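# Skesto 200 Tile Adhesive, Gray

Ready-mixed adhesive for ceramic wall tile indoors. Sold in one tub size from our Altcombe and Berngate counters. Order code 2084.

Skesto 200 is a paste. Stir it before use and don't add water. It grabs quickly enough that most wall tile can be set from the top down without battens, though we still suggest a batten on the first row if the floor is out of level.

**Suitable surfaces**

- Plasterboard, skimmed or bare
- Cement board
- Sound painted walls, scratched and washed down
- Old tile, after priming with Skesto Key

Not for floors, pools, steam rooms or natural stone. For stone, use the Cairns white powder adhesive, since gray paste can shadow through pale marble.

**Working notes**

Spread only as much as you can tile in 20 minutes. Comb it out with a notched trowel and press each tile in with a slight twist. Leave overnight before grouting, longer over old tile. Clean tools in warm water before the paste skins over.

The tub keeps for 90 days once opened if the lid is pressed down all the way. Don't let it freeze. Stock left in an unheated garage in December is usually spoiled by spring. 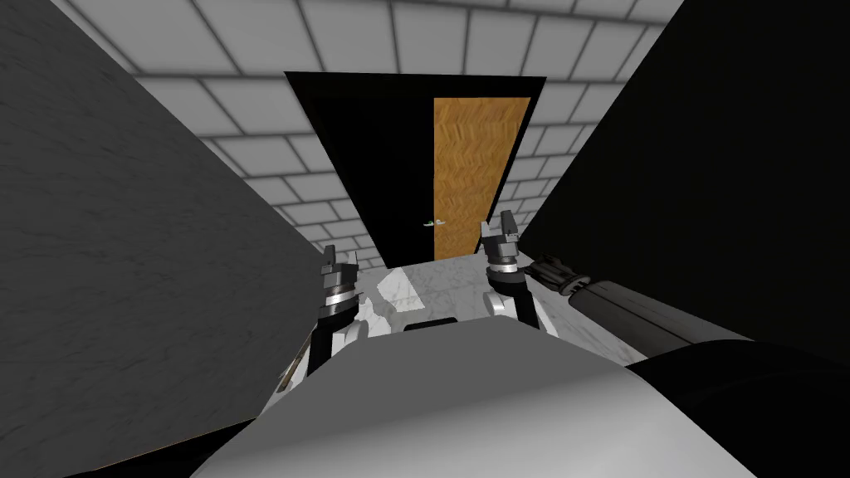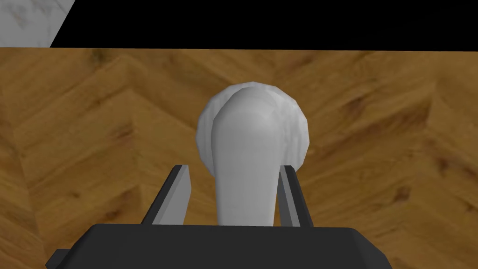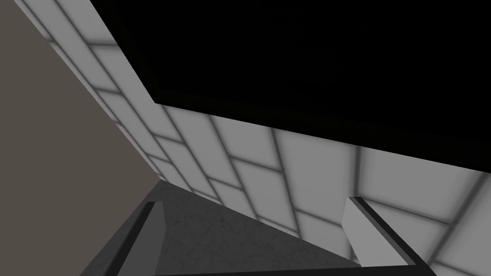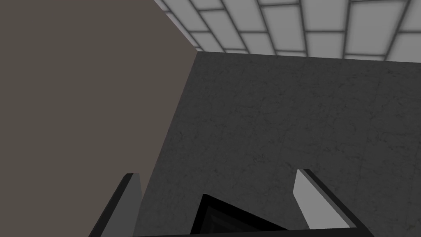 **Ordering**

Trade accounts can collect the same day from Altcombe. Berngate holds less stock, so call first for more than a few tubs. Full pallets go out from Altcombe only. Unopened tubs can be returned with the receipt.

For questions about primers or old walls, ask for Annunziata Caruso at the Altcombe counter. Dario Russo handles pallet orders and delivery.

Page updated 2025-06-06.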